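ok planner thread, been meaning to write this up since the 428 commit broke everything

short version: our grasp planner (Rosales) was picking good grasps and then the motion side would refuse half of them. No error. Just a timeout after 30 s and home.
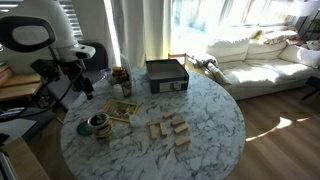 so we logged every rejected goal. 745 of them. Nearly all had a perfectly fine IK solution, the collision check was killing it. Padding on the wrist cables was set in two places and they got added togther. lovely

Loredana Mancuso found the second one in a launch file from July 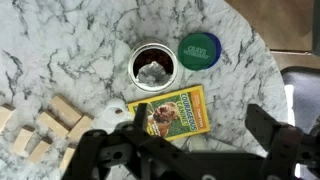 PERCEPTION

different mess. Wrist cam segments come in as one blob when stuff is close together. Depth edges on foil and clear glass are garbage, we drop those points now and fit from the rgb mask instead. less wrong so far

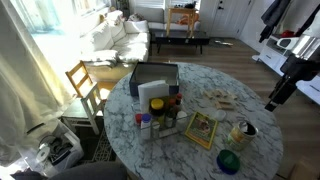
Next up is ordering. Rosales scores each object alone, then a second pass asks what's in the way. Works ok for things with space on every side. The wire caddy is where it falls apart, every bottle and jar in there blocks some other one, so the graph gets cycles and the solver sits there. Current hack: break the cycle at the tallest thing

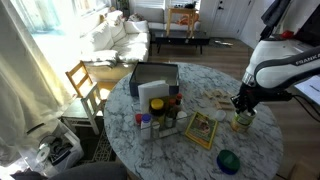

posted by Catarina Marinho
22 Feb 2021

last bit, the gripper close check. we used width only, now width plus force, threshold per object class. Jar lids get their own entry. config is 137 lines and I hate it

will push the branch once Ermanno has looked at the padding fix. if you run Midormont with the old launch files go check yours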